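FOOD AND MATERIALS IN THE HOME
Unit 6 handout: Colour, spills and timber surfaces
Prepared by Constanza Navarrete

Bring this handout to the practical session. The notes on finishes carry on from Unit 5, so if you missed that one, borrow someone's notes before you start the worksheet. Page 122 of the course reader has the chart of common household stains.

1. What we mean by a colour

For this unit a colour is anything put into water to tint it: bottled food colouring, powdered drink mix, beetroot juice, craft dye. They behave differently once they get onto a surface, and you need to know which kind you have before you choose a way of cleaning it up.

Dyes dissolve. The coloured part is carried wherever the water goes, including into small gaps in a finish. Most bottled food colouring is of this type.

Pigments do not dissolve. They sit in the liquid as fine particles and settle if left. Turmeric and cocoa behave more like pigments, although turmeric also has a part that dissolves in oil, and that part is the one that stains plastic.

Powders cause trouble twice. They scatter dry when the packet is opened, and you may not notice the grains until somebody puts a damp cloth on them. Sweep or vacuum up dry powder first. Wipe afterwards.

2. Timber tabletops

A timber top is only as good as its finish. The three you will meet most often in houses and classrooms are:

Polyurethane. Forms a film over the wood. Water and dye stay on top for a fair while, provided the film isn't scratched. Mop up within a few minutes and there is usually no mark.

Oil. Soaks in and leaves the surface open to some degree. Coloured water left on an oiled top will follow the grain, and the stain will show as streaks. Re-oil at least once a year if the table gets daily use.

Wax. Looks good, gives very little protection. White rings from cups are common. Heat makes it worse.

To test a finish, put one drop of plain water somewhere out of the way and leave it for ten minutes. If it stays beaded, the finish is sound. If the wood underneath has gone darker, the finish is open or worn and you should use a tray under everything.

Grain matters for a second reason. Strong figure in the wood makes a faint stain hard to see, particularly if the stain is red or orange and the timber is a warm brown. Get down low and look across the top towards a window. A smear that can't be seen from above will often show up as a dull patch at that angle.

3. Containers

Use a deep bowl for mixing and a tray for anything that has to lie flat. Clear or frosted containers let you judge the strength of the colour as you go. In a coloured tray the liquid won't look its true colour, so don't use one for matching. Red water in a blue or green tray looks purple or grey where it is thin, and people then add more colour than they need.

Do not fill a bowl past one third if it is going to be tipped or poured. For the class mixture we use 500 mL of water, in a bowl that holds at least three times that.

Droplets land furthest on the side you pour towards. They also land close in beside the rim, where the bowl hides them, so move the bowl before you wipe. When a mix has been spilt, look for three things: loose droplets or specks, thin smears, and single spots tight against the side of a container. The third kind gets missed most.

Tilted bowl with red liquid, pale specks and a faint reddish smear on the wood beside it:
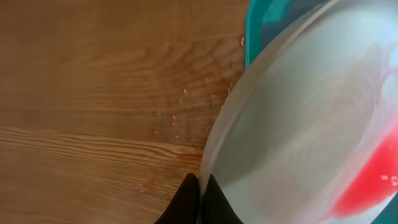

Teal tray, with one small red speck on the table against its outer edge:

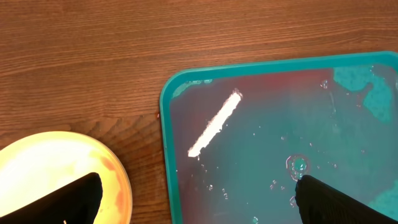
4. Cleaning up, in order

Remove solids first. Anything soft or crumbly should be lifted with a spoon or a piece of card. Rubbing it spreads it.

Blot standing liquid with paper towel, working from the outside of the spill towards the centre. Change the towel as soon as it is coloured right through.

Lift each container, dry its base, and put it down on folded newspaper. A wet base leaves an outline on the table, and on an oiled top that outline can be permanent.

Wipe with a cloth wrung out in lukewarm water with a little dishwashing liquid. Go with the grain. Rinse the cloth and go over it again with clean water.

Dry with a tea towel straight away. Do not leave a timber top to air dry.

Check the edges, the underside of the overhang and the floor.

If a red mark remains on a polyurethane finish, try a paste of bicarb soda and water, left on for five minutes and wiped off gently. On oil or wax, stop and ask. Bicarb can dull both, and it can darken some timbers. Do not use bleach on any timber surface in this room. Methylated spirits will take off some finishes along with the stain.

5. Notes on disposal

Food colouring and water can go down the sink with the tap running. Anything with flour, cornflour, chalk or paper pulp in it should be strained first. Put the solids in the bin. The sink in the prep room has blocked twice since April and both times it was cornflour.

6. Terms to know

Bleed: the spread of a dye from one material into a wetter one next to it.
Diffusion: the slow mixing of a dye through still water, without stirring.
Figure: the pattern seen in a board, including arches, swirls and stripes.
Cathedral grain: the arched pattern produced by flat sawing.
Sheen: how much light a finish reflects, from matt through satin to gloss.

7. Worksheet

Do these before the practical. Short answers are fine, but use full sentences for the last two.

Find a timber surface at home and carry out the water drop test. Record the time you started, what the drop looked like after ten minutes, and which finish you think it is.

Put one drop of food colouring into a glass of still cold water and one into a glass of still warm water. Sketch both after one minute and again after five.

Write the steps you would take for a spill of red drink powder, still dry, on an oiled table.

Explain why a coloured tray is a poor choice for matching two batches of dyed water.

The worksheet is worth 44 marks together with the practical record. Hand both in at the same time, stapled, with your name on each sheet. Aprons are in the tall cupboard and the spare cloths are under the second sink. Wear closed shoes and leave anything pale-coloured at home.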